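The Prarnesov Drive-In Box Set – 20 animated shorts about cars, trucks and one very grumpy tugboat

I've been selling cartoons on disc since before my knees went bad, and I don't get this excited very often. This set is a beauty! Prarnesov pulled together 20 shorts with talking (and honking, and weeping) vehicles, most of which I'd only ever seen on worn-out tape.

My favorite is "Clusside Hill," where a delivery van falls for a traffic light. Seven minutes, not a word of dialogue, and I was a mess by the end. The Grewal shorts are on disc two – they're louder and a bit rough in places, but the kids who come into the shop always ask for those first.

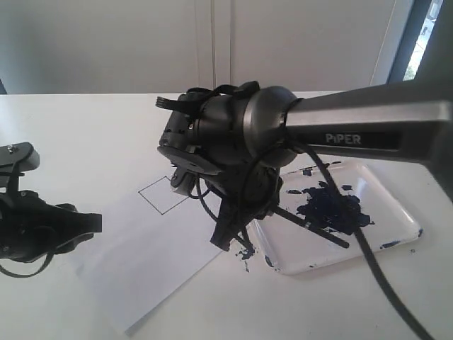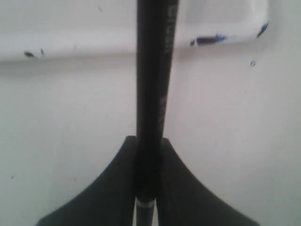
The picture quality is mostly lovely. Two of the older ones have scratches and the sound on "Ploltero Goes to Town" is thin, so keep the remote handy. Total running time is 91 minutes if you skip the extras, and please don't skip the extras, the pencil tests are great.

What you get:
Two discs, region free
A booklet with notes on every short
Subtitles in English and Spanish (songs too, finally)

The run is 2900 sets and I have a small stack of them behind the counter. Orders placed over the weekend go out Monday. If I sell through, the next batch should be here in August – drop me a line and I'll put one aside for you.

One disc per tray this time, so no more of those stacked hubs that crack when you look at them. Plays fine on my ancient machine at home.

Listing updated 20 July 2019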